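Wendus user forum > Perception and calibration > Visual-inertial tracking

Thread: Pose track drifts whenever the gripper faces a big blank panel
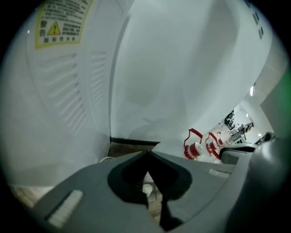
Wrist view next to the white appliance, fisheye, no undistortion applied.

tern_offset
Handheld gripper, single fisheye, IMU on the same board. Mapping pass of the room goes fine and the demo passes relocalize against it. The trouble starts when the operator brings the gripper down low beside the appliance. Most of the view is smooth white panel at that point. Over one bad segment of 1333 frames the track slides sideways along the panel, then snaps back when the rest of the room comes into view.

Settings: Wendus defaults, except max features raised to 1773 and the gripper mask enabled. Downstream we use Quinlan to cut the demos and convert to relative actions, so a snap in the middle of a segment ends up as a jump in the action labels.

Is this a feature problem or an IMU weighting problem?

halfpixel
Feature problem. Plot keypoints on that view and check where they land. I would expect the warning label and the vent slots on the left, the stuff in the gap on the right, and close to zero on the panel itself. Raising the maximum does nothing if the detector threshold rejects everything in the middle.

The vents are their own problem. Parallel slots at even spacing give you descriptors that match one slot up or down equally well.

tern_offset
Plotted. Keypoints are on the label text, the louvers, the red-and-white objects and the black machinery behind them. Panel is empty. There is also a cluster on the ribbed white pad, lower left.

kelp_and_wire
That pad is part of the gripper. It moves with the camera, so every point on it votes for zero motion. Your mask isn't covering it.

tern_offset
The mask is the stock polygon from the Clilstead mount files. It was drawn for a body without pads. I'll redraw it.

kelp_and_wire
Cover the smaller strip on the right as well, and the whole V opening. You do see floor through the jaws, but the ridges on the inner wall will pick up corners, and when the fingers move you get a third motion in there.

rowan1155
Disagree on masking the V. We keep the opening unmasked on our units. At low heights it is some of the nearest texture you get, and near points are what constrain translation. Outlier rejection handles the finger motion.

kelp_and_wire
It handles it when there are plenty of good points elsewhere. With a blank panel filling the middle there aren't. Robust kernels assume the outliers are a minority.

rowan1155
Then gate it per frame. Mask the opening only when the gripper width is changing. The width is already in the log if you're tracking the fingers.

halfpixel
That works if the width stream is synchronized. On our rig it lagged the video by 17 ms, and gating let the first moving frames through. Check that first.

On the vents: drop the ratio test threshold a little and turn on the epipolar check against the IMU-predicted pose. The wrong-slot matches mostly go away.

marl_state
Nobody has asked about the lens model. If the calibration was fitted on a board that stayed near the center, the residuals near the rim will be bad, and the rim is where the useful points sit in that view. The label is well toward the edge. I'd recalibrate before touching any thresholds.

halfpixel
Bad rim calibration would show up in the mapping pass too, and he says that one is fine.

marl_state
It would be averaged out in the mapping pass. Points cross the whole image there. When tracking depends on edge points alone, the bias has nothing to cancel it.

tern_offset
Results so far, same recording reprocessed each time:

New mask, pads and right-hand strip covered, V left open: the sideways slide is much smaller. Snap still present.
Same mask plus V covered: no visible difference from the previous run.
Mask plus the epipolar check: snap gone in this segment. Track is still noisy while the panel fills the center.

I did look at the calibration set. The board never gets near the rim in it, so marl_state has a point. Redoing it on Sunday.

rowan1155
No difference with the V covered means you can leave it open.

kelp_and_wire
It means no difference in one segment. Try one with a grasp in it.

marl_state
Tilt the board when you bring it out to the rim, and hold some of those views out of the fit. Report the error by radius. A single mean reprojection error will hide exactly the thing you're looking for.

tern_offset
Will do. For the existing demos I'm having Quinlan drop any segment where the tracked inlier count stays under threshold, and I'll reprocess the Cloltcombe recordings with the new mask before deciding which ones to recollect. Mask file is in the attachments if anyone else has the padded body.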